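Teaching a robot by demonstration

Teaching by demonstration is the business of showing a robot what to do instead of typing it all out. I've been writing up entries for the Trallen workshop wiki for a while now, and this is the one people ask me for most, so I'll keep it friendly!

There are 2 main ways to go about it. The first is hand guiding (some folks say kinesthetic teaching), where you grab the arm and walk it through the job while it records its own joints. The second is teleoperation: you sit off to the side with a controller or a smaller matching arm, and the robot copies you. I like the second one better for fiddly work, mostly because my own hands stay out of the wrist camera's view. 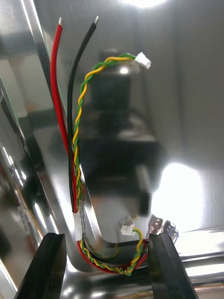 Wiring is where I'd send anybody who thinks this is easy. A wire bends when you pinch it, and it never bends the same way twice, so one perfect run teaches the robot very little. For our Bresel harness task I recorded 174 demonstrations and threw out 40 of them (shaky grips, mostly mine). The policy trained on what was left was okay on a good day. We're up to 559 now and it's a lot calmer around the connectors.

Slow down when you close the fingers, too. Robots copy your hesitations right along with the good stuff, and I've watched ours pause in midair exactly the way I do.

See also: Hand guiding, Leader arms, Relteo controller setup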